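Pradness – pinza de mano para grabar demostraciones, construida en taller compartido
README del repositorio y del conjunto de datos, versión 2 (2025-07-21) 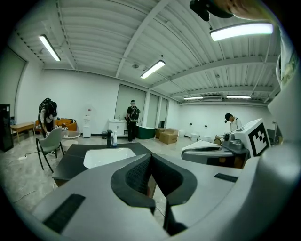
Según un comentario que llegó al borrador de este README, una pinza de mano con dedos blandos no aporta nada que no dé ya la teleoperación, y encima obliga a limpiar el doble de datos. Lo segundo lo firmo. Lo primero depende de la tarea, y por ahora no tengo cifras que zanjen la discusión en ningún sentido.

Qué contiene
Planos de la carcasa, archivos de los dedos, código de sincronización y 1.989 episodios grabados en el taller Arai. La carpeta "descartes" guarda otros 300 que no pasaron la revisión. Están publicados a propósito: quien quiera dudar de nuestro criterio de filtrado tiene con qué.

Dedos
Negros, acolchados, con la cara interior texturizada, montados en V. La textura mejora el agarre en botellas y envases lisos, o eso parece; la comparación con la cara lisa se hizo en días distintos y con personas distintas, así que no la citéis como resultado. El acolchado se despega por la punta. Hay que revisarlo antes de cada sesión.

Marcadores
Los marcadores cuadrados en blanco y negro se imprimen en papel mate y se dejan con todo el borde negro a la vista. Con los fluorescentes del techo encendidos, el papel brillante da reflejos y la pose salta. El script de Stinasov avisa de algunos saltos, no de todos.

Limitaciones
– Un solo local, con la misma luz de techo en todas las grabaciones. No esperéis que una política entrenada con esto funcione en vuestra cocina.
– Aparecen otras personas trabajando al fondo. No se han recortado.
– La apertura de la pinza se estima por imagen y falla cuando el objeto tapa los dedos.
– La calibración caduca. La nuestra la repetimos cada 400 episodios, cifra elegida a ojo.

Sobre las promesas
Branisum, el paquete de entrenamiento que usamos, habla en su página de "aprendizaje en una tarde". A nosotros no nos ha salido. Si a alguien le sale con estos datos, que abra una incidencia con la configuración completa y los episodios fallidos incluidos – un vídeo suelto no sirve.

Pendiente
Repetir la prueba de texturas como es debido, en octubre si el taller tiene hueco. Documentar el cableado, que sigue sin esquema.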